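# Bultside Live Music Program: Frequently Asked Questions for Performers

Last updated Monday, March 28, 2022

The following answers apply to all performers applying to, or engaged by, the Bultside Live Music Program. They should be read with the Performer Agreement, which prevails wherever the two differ.

## Applications

**Who may apply?**

Applications are open to solo artists, duos and bands who perform live and whose principal contact is aged 18 or over. Performers under 18 may take part as members of a group, provided a parent or guardian has signed the consent form and attends on the night. Cover bands and tribute acts are eligible for the Friday program only.

**Does a group have to be based in the Bultside district?**

At least one member must live, work or study in the district. A post office box is not accepted as evidence of residence. Touring acts invited as headliners are engaged under a separate process and should not use the performer application form.

**How is an application submitted?**

All applications are made through Clivix, our online booking system. Applicants are asked to provide:

- a short biography of the act
- two recordings, at least one of which must be live
- a list of members and the instruments they play
- a stage plan and input list
- the dates on which the act is not available

Recordings may be supplied as links or uploaded files. Links that require a password or expire before the closing date will be treated as missing. Applications sent by post or left at the box office cannot be assessed.

**When will applicants hear the result?**

All applicants are notified by email, whether or not they have been successful. Results for the August season are sent in a single round. Please check your junk mail folder before contacting the office, as messages from Clivix are sometimes filtered.

**Is feedback available to unsuccessful applicants?**

Written feedback is provided on request for applications that reached the shortlist. Requests should quote the application number shown in Clivix.

## Payment and costs

**Are performers paid?**

Yes. Every act on the program receives a fee, including support acts. A band with up to 4 members is paid $700 for a support set of forty minutes. Fees for larger groups and headline sets are stated in the offer letter and are not negotiable once the offer has been accepted.

**When is the fee paid?**

Payment is made by bank transfer within two weeks of the performance, on receipt of a valid invoice. Acts without a business number must complete the supplier statement included with the offer. We do not pay in cash, and we cannot divide a fee between the members of a group.

**Is there a charge for using the house equipment?**

No. The drum kit, bass amplifier, microphones and stage monitors are available at no cost. Drummers should bring their own cymbals, snare drum and kick pedal. Damage beyond normal wear may be deducted from the fee after discussion with the act concerned.

**Does the program cover travel or accommodation?**

Travel is not covered for district acts. Parking permits can be issued for two vehicles per act and must be requested before the day.

## The venue

**Where do performances take place?**

All performances are held at Milošević Hall, 272 Cleritz Street. The loading door is at the rear and is reached by the service lane. Vehicles may stop there for unloading only.

**How many people does the hall hold?**

The licensed capacity is 258, standing. This figure includes guests on the door list and members of the other acts who are watching from the floor. It cannot be exceeded for any reason, and staff will hold the door when it is reached.

**What time should performers arrive?**

The load-in time for each act is set out in the running sheet, sent during the week of the show. The headline act sound checks first and the opening act last. An act that arrives after its allotted time may be given a line check only.

**Are there sound limits?**

Yes. The hall is close to houses, and a limit is fitted to the main system. The house engineer sets the overall level. Acts may bring their own engineer, who will be shown the desk and must follow the directions of house staff. Amplified sound must finish by 11 pm.

**Is there a place to leave instruments?**

A locked room beside the stage is available from load-in until the end of the night. It is shared between all acts on the bill. Instruments cannot be stored overnight and the program does not insure them.

## Merchandise

**May performers sell merchandise at the hall?**

Yes. Acts may sell recordings, clothing, posters and similar goods in the foyer from doors until closing. No commission is taken. One table is supplied per act, and each act must provide its own seller, float and card reader. The box office is unable to give change or to process card sales on behalf of performers.

Clothing should be labelled by size, with the price shown clearly for each item. Shirts offered in more than one colour or sleeve length should be listed separately on the price sheet.
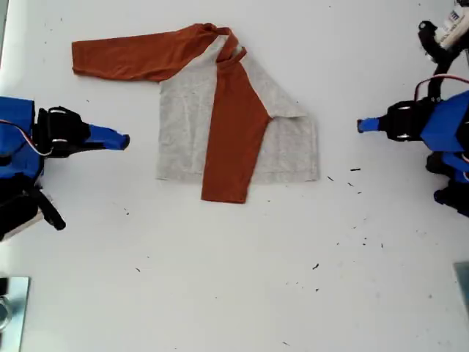

*Long-sleeved raglan shirt, heather grey with rust-orange sleeves.*

Unsold stock must be removed at the end of the night. Boxes left in the foyer are taken to the office and kept for one month, after which they may be donated.

**May performers use the program's name or logo on their own merchandise?**

Only with written permission. Requests should include the final artwork and be made before any printing is ordered. Permission is given for a single design and does not carry over to later seasons.

## Recording and broadcast

**Will performances be recorded?**

The house engineer can make a stereo recording of any set on request. It is supplied to the act only. The program will not publish or broadcast it without the written agreement of every member of the group.

**May an act bring a photographer or film crew?**

One photographer per act is admitted free of charge if named on the door list. Film crews require approval, as tripods and cables affect the safe use of the floor. Flash is not permitted during any performance.

## Changes and cancellations

**What happens if a performer is unwell?**

Please telephone the office as early as possible and then confirm by email. Where the date cannot be moved, a replacement will be drawn from the reserve list. An act that withdraws through illness is not disadvantaged in later applications.

**What happens if the program cancels a show?**

If we cancel within seven days of the performance, the full fee is payable. If we cancel earlier, the act will be offered the next suitable date.

**May a line-up change after an offer is accepted?**

Changes to individual members are permitted if the act remains substantially the same. The member list in Clivix should be updated, along with the stage plan if required.

## Contact

Questions not answered on this page may be addressed to Ankica Stan, Program Coordinator, through the message function in Clivix or in writing to the hall. The office is open on weekdays from 10 am to 4 pm and is closed on public holidays.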